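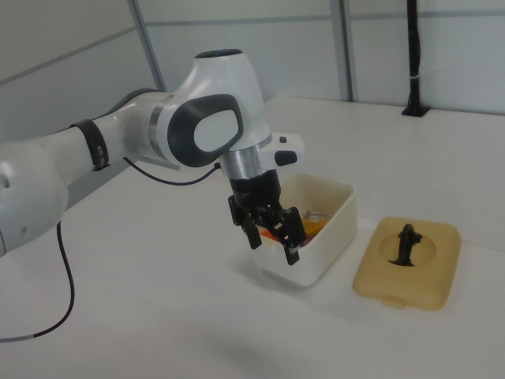
Hortensia Giraldo wrote in to ask whether the small press tables will be back at Grostholm this March, and whether she can bring the whole run of Plurnoment to be signed or only the last few numbers. Yes to the tables, Hortensia, and please bring the lot! I can't promise every contributor will have a pen hand left by four o'clock, but the people behind that comic have been very patient with this readership over the years and I don't suppose they will start turning us away now.

Her letter sent me up the loft ladder to find my own copies, and that was the end of that afternoon. I had forgotten how rough the first one was. The cover is a drawing of a lighthouse with legs, the lettering inside changes size halfway down page two, and the staples on mine have gone rusty and left little brown marks on the centre spread. The story is lovely all the same. The lighthouse goes looking for the sea, which has been moved without anybody telling it, and it stops at a series of bed and breakfasts where it can't get up the stairs. There were 604 copies of that first number, according to the note on the inside back cover, and I know of at least two that were used to wrap crockery in a house move (mine, I'm sorry to say, and I only got them back because my sister noticed).

By the third number the drawing has settled down and you get the first of the Cernum pages, the ones set in the town under the reservoir. I think those are what most of us remember. They were done with a dip pen on the back of old wallpaper, so every now and then you can just make out a bit of embossed leaf behind the rooftops, and it suits them very well. Somebody wrote to this newsletter years ago complaining that the Cernum pages had no jokes in them. I've read them all again now and there are plenty, but they are mostly on the shop signs, so do get your glasses out.

The run came to 11 numbers in the end, the last one appearing in 2000 with a double-length Cernum story and a letters page that was half farewell and half recipe for parsnip soup. I made the soup once. I would put less nutmeg in.

For anyone coming to the fair who hasn't been before, the tables are in the long room at the back, past the tea urn, and doors open at ten in the morning. Khosravi will have the reprints, including the spiral-bound one of the early strips, and there should be a box of odd back numbers under the table if you ask. Bring change if you can. Bring a stiff folder too, as it rained last year and I saw some very sad-looking carrier bags going up the hill to the station.

I am still short of number seven, by the way, the one with the fold-out bus map. If any reader has a spare and would take two duplicates of number five for it, please drop me a line before the fair and I'll put them in my bag.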